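The Rule Book Starts at the Kitchen Table

How do you write down the right way to put away a fork? Two women have spent a year finding out, and the draft is now longer than most leases.

By the time the argument over the fork reached its second hour, Subira Massawe had stopped taking minutes. The question was whether a fork counts as "placed" when the fingers open or when the fork stops moving. Half the people on the call were sure it was the first. The other half were just as sure it was the second, and one man from the hardware side wanted a third option, which he called "settled" and could not define.

"I have two children," Massawe says. "I know what placed means. It means I don't have to look at it again."

Her job title at Skinano, where the fork argument took place, is data practice lead. In plain terms she writes the house rules for people who teach robots by doing chores. The people hold a gripper in each hand and sort the cutlery, stack the bowls or clear the table, and what they do becomes the lesson. A robot arm that learns from them will copy the good habits. It will also copy the sloppy ones, and with far more patience than any person would bring to the task.

The current draft of those rules is called Jutamier, a name somebody picked from a list late in the day and that has outlived every attempt to change it. It runs to 38 pages. Four of them are on cutlery. 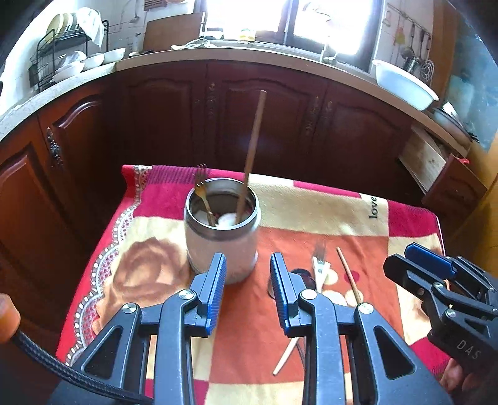
The cutlery pages are where most newcomers give up, according to Halima Shemweta, who trains the people with the grippers and has the tired good cheer of a driving instructor. She starts every group with the same rule, 2.1, which reads in full: "Decide what you are going to do before you do it."

It sounds like something from a mug. It is also the rule that gets broken the most. People reach for a spoon, change their minds over the table, drift toward a fork, and end up back at the spoon. A human watching this sees someone a little distracted. A machine learning from it may well conclude that a short visit to the fork is part of how spoons are done.

"You have to mean it," Shemweta says. "If you picked the wrong one, fine, finish picking it. Put it down properly. Then go and get the right one. Don't wobble."

Rule 2.4 covers the two-handed question. When both grippers are over the table, one should have a job and the other should either have a job too or stay out of the way. The first version said "hover politely." Legal took out "politely," and Shemweta says the quality of hovering has gone down ever since.

Then there is the matter of mess. Left alone, most people tidy up before they start. They line up the forks, square off the napkins and clear anything that might embarrass them. The rules ask them to stop. Rule 3.2 says that things should be left lying the way a household would leave them, and that the starting layout must change between one attempt and the next. Nobody's mother had a hand in writing it.

Massawe defends 3.2 with some heat. An early batch of 200 recordings, she says, came from a single trainee who set every knife parallel to the table edge, every time, as if dinner were being served on a ship. The recordings were lovely. The arm that learned from them was lovely too, until it met a knife at an angle, at which point it closed its fingers on the air beside it and carried the air carefully to the other side of the table.

That arm was called Ara. Its partner was called Man, and the two names have led to more bad jokes in the minutes than Massawe cares to repeat. ("Man drops spoon" appears eleven times.)
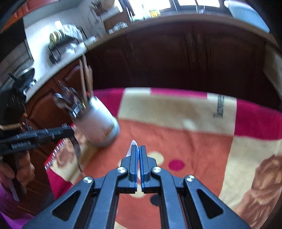 The other thing a rule book has to settle is what to do about failure. The old practice was to throw out any recording where something slipped. The result was a teaching set in which nothing had ever gone wrong, and a robot with no idea what to do when something did. Rule 5.1 now says that a dropped item is to be picked up again at normal speed, without drama, and that the recording is to be kept and marked.

"Without drama" survived legal. It had to be explained to the trainees, though. One man used to freeze for several seconds after each drop, out of what he said was respect.

Not everyone loves the draft. The complaint heard most is that rules of this sort squeeze out the very thing the recordings are meant to catch, which is how ordinary people use their hands. If you coach somebody for a week on how to lift a teaspoon, do you still have an ordinary person at the end of it? Shemweta grants the point and then mostly ignores it. Her view is that drivers are ordinary people as well, and we still like them to signal.

A better complaint concerns homes. The work is often done in kitchens where somebody will want to make lunch, and section 7 is devoted to behaving well in them. Ask before you open a drawer. Put back what you moved. If there is mail on the counter, turn it over or take it out of view. Don't use the good china, and don't decide for yourself which china that is. Wash what you handled, even if it only went from one end of the table to the other. There is a line about pets that was two words long in March and is now a full paragraph, with a sub-heading.

Massawe considers section 7 the only part that will last. Grippers will change, she says, and the finger pads will be different next year. But there will always be a stranger in the kitchen who has to be told not to rearrange the spices.
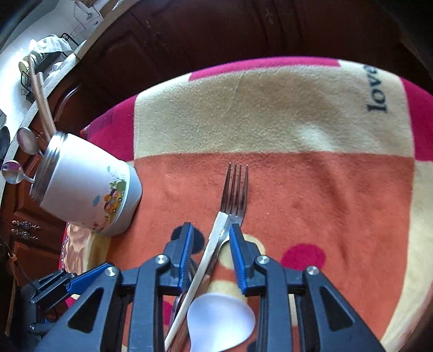 The review round for Jutamier drew 1410 comments, which sounds like a triumph of public interest until you read them. A good third were about commas. One contributor objected to the word "utensil" wherever it appeared and offered "eating tool." Another sent in a long and rather moving note on sporks, which the draft had filed under spoons. The draft now files them under both, and recordings that feature one have to be checked twice.

The overlap problem took longer. When one piece of cutlery rests on top of another, which comes first? Common sense says the one on top. The first wording said so too, and it lasted until somebody asked what "on top" meant when a knife crosses a fork and a spoon leans on the pair of them. The answer now takes up most of a page. It has a diagram. Shemweta teaches it by dropping a handful of cutlery on the table and telling people to take whichever piece will bother the others least, and she reports that this works better than the diagram.

As for the fork, the matter went to a vote. An item is placed, says rule 4.3, when the fingers have opened, the gripper has moved clear and the item is at rest. Both camps claimed victory. The man from hardware asked for it to be noted that "at rest" was plainly "settled" under another name, and it was noted.

The next meeting is on lids.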